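Reprendre un plateau de table blanc mat : ponçage, apprêt, finition

Niveau : intermédiaire
Durée de travail : 3 jours, séchage compris
Fiche rédigée par Oranuch Wattanapong, atelier Suksawat

Cette fiche traite de la remise en peinture d'un plateau intérieur déjà laqué, sur panneau de fibres ou bois massif. Elle ne s'applique ni aux stratifiés haute pression, ni aux plateaux huilés ou cirés, qui demandent un dégraissage différent et un primaire d'accrochage spécifique.

Matériel

Abrasifs grains 120, 180, 240 et 320
Cale à poncer rigide, longueur 300 mm
Ponceuse excentrique avec aspiration
Lessive alcaline sans rinçage difficile (type Saint-Marc ou équivalent)
Mastic de finition à l'eau
Apprêt garnissant blanc Undov, réf. 1296
Laque polyuréthane acrylique mate Drelis, réf. 2491
Rouleau microfibre poils de 5 mm, manchon neuf
Filtre à peinture, bac, chiffon non pelucheux
Masque P3, gants nitrile, lunettes

1. Contrôle du support

Poser la règle en diagonale puis dans les deux sens du plateau. Un creux inférieur à un demi-millimètre se rattrape au mastic. Au-delà, il faut dresser le panneau ou le remplacer : la couche d'apprêt ne corrige pas un défaut de planéité.

Vérifier l'adhérence de l'ancienne laque par quadrillage au cutter. Tracer six traits dans chaque sens, espacés de deux millimètres, appliquer un ruban adhésif, puis l'arracher d'un geste sec. Si des carrés partent avec le ruban, décaper entièrement. Si seuls les bords des incisions s'effritent, un ponçage soigné suffit.

2. Lessivage

Travailler à l'éponge humide, jamais détrempée. Les chants d'un panneau de fibres gonflent à l'eau et le gonflement ne se résorbe pas complètement. Rincer deux fois et laisser sécher une nuit, plateau sur tasseaux pour que l'air circule dessous.

Le lessivage se fait avant le ponçage. Dans l'ordre inverse, l'abrasif entraîne les graisses dans les rayures et provoque des cratères à la laque.

3. Ponçage

Dépolir au grain 120 uniquement si l'ancienne finition est épaisse ou coulée. Dans les autres cas, commencer au 180 et terminer au 240. Garder la ponceuse à plat et en mouvement - un arrêt de quelques secondes suffit à marquer la laque. Les arêtes se font à la cale, en deux ou trois passes légères. Une arête percée jusqu'à la fibre doit être isolée avec deux couches d'apprêt supplémentaires.

Aspirer, puis passer le chiffon à peine humide.

4. Rebouchage

Appliquer le mastic en léger surplus, avec une spatule souple. Laisser sécher selon l'épaisseur, poncer au 240 à la cale. Contrôler sous une lampe tenue presque à l'horizontale, le plafonnier éteint. Les défauts qui ne projettent pas d'ombre dans cette lumière ne ressortiront pas en finition mate.

5. Apprêt

Mélanger sans fouetter, filtrer, charger le rouleau et l'essorer sur la grille. Croiser une première fois, puis lisser dans le sens de la longueur, sans appuyer. Deux couches, avec quatre heures entre les deux à 20 °C. En dessous de 12 °C, reporter l'opération.

Poncer la seconde couche au 320, à la main. La surface doit être uniformément terne. Les zones encore brillantes correspondent à des creux non touchés par l'abrasif.

6. Laque

Fermer les fenêtres une heure avant, pour laisser retomber la poussière, et humidifier légèrement le sol. Diviser mentalement le plateau en bandes de la largeur de deux rouleaux. Chaque bande doit être reprise par la suivante tant qu'elle est fraîche. Ne pas revenir sur une bande qui a commencé à tirer : la reprise se verrait par une variation de brillance, très sensible en mat.

Deux couches fines valent mieux qu'une couche chargée. Égrener au 320 entre les deux et dépoussiérer. Les chants se peignent en premier, et les bourrelets qui débordent sur le dessus se lissent aussitôt.

7. Séchage et remise en service

Hors poussière : une heure
Sec au toucher : trois heures
Usage léger : trois jours
Dureté complète : quatre semaines

Pendant la phase de durcissement, ne rien laisser posé à plat, en particulier les objets en caoutchouc ou en PVC souple, dont les plastifiants migrent et tachent la laque. Nettoyer à l'eau tiède, sans éponge abrasive ni pâte à récurer - elles lustrent le mat par plaques.

Défauts courants

Peau d'orange : laque trop épaisse ou rouleau trop long. Poncer au 240 et reprendre.
Grains isolés : poussière ou laque non filtrée. Égrener localement, puis recoucher le plateau entier.
Jaunissement : laque glycéro employée à la place d'une phase aqueuse.
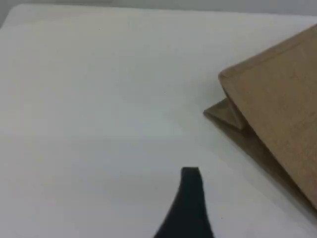
Plateau blanc à surface mate.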